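4. Enregistrer et regarder votre feuilleton avec le boîtier Vandamero

Ce chapitre explique comment programmer l'enregistrement d'une série quotidienne et comment reprendre un épisode commencé. Le boîtier doit être déjà connecté au réseau (voir chapitre 2).

4.1 Programmer une série

1. Appuyez sur la touche GUIDE de la télécommande.
2. Choisissez la chaîne, puis l'épisode du jour. Dans nos écrans, le feuilleton s'appelle « Zorkesside ».
3. Appuyez sur OK et sélectionnez « Toute la série ». Si vous sélectionnez « Cet épisode », les suivants ne seront pas enregistrés.
4. Réglez la marge de fin sur 15 minutes. Les chaînes commencent parfois en retard, surtout en juin, quand il y a beaucoup de sport.
5. Validez. Un point rouge apparaît à côté du titre.

Remarque : le boîtier reconnaît une série par son titre. Pour un titre avec accents, par exemple la mini-série « Ní Chonaill », il est possible de faire la recherche sans les accents.

Attention : le boîtier peut enregistrer deux chaînes en même temps. Si une troisième demande arrive, le message « Conflit » s'affiche et il faut supprimer une des programmations.

4.2 Masquer les résumés

Les résumés du guide racontent souvent la fin de l'épisode. Pour les cacher :

1. Ouvrez MENU, puis « Affichage ».
2. Mettez « Résumés » sur « Après lecture ».
3. Quittez avec la touche RETOUR.

Le résumé devient visible quand l'épisode a été lu jusqu'au générique. L'image de présentation, elle, reste toujours affichée.

4.3 Continuer l'épisode dans une autre pièce

L'application Bunik permet de reprendre la lecture sur une tablette ou sur un deuxième téléviseur.

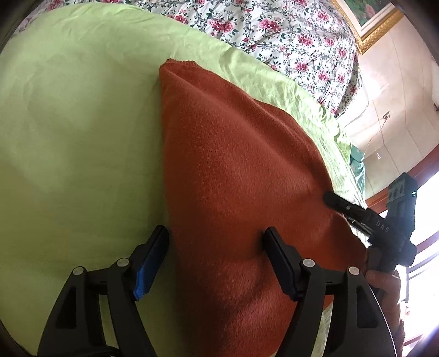
Dans la chambre, couverture pliée sur le lit.

1. Sur le premier téléviseur, mettez l'épisode en pause.
2. Ouvrez Bunik sur le deuxième appareil et touchez « Reprendre ».
3. Saisissez le code à 8 chiffres affiché par le boîtier. Ce code est demandé seulement la première fois.

Attention : ne débranchez pas le boîtier pendant la lecture à distance. L'enregistrement en cours serait perdu.

Remarque : la mémoire contient environ 2 925 minutes en qualité normale. Quand elle est pleine, les épisodes déjà lus sont effacés en premier. Pour garder un épisode, sélectionnez-le et appuyez sur la touche jaune.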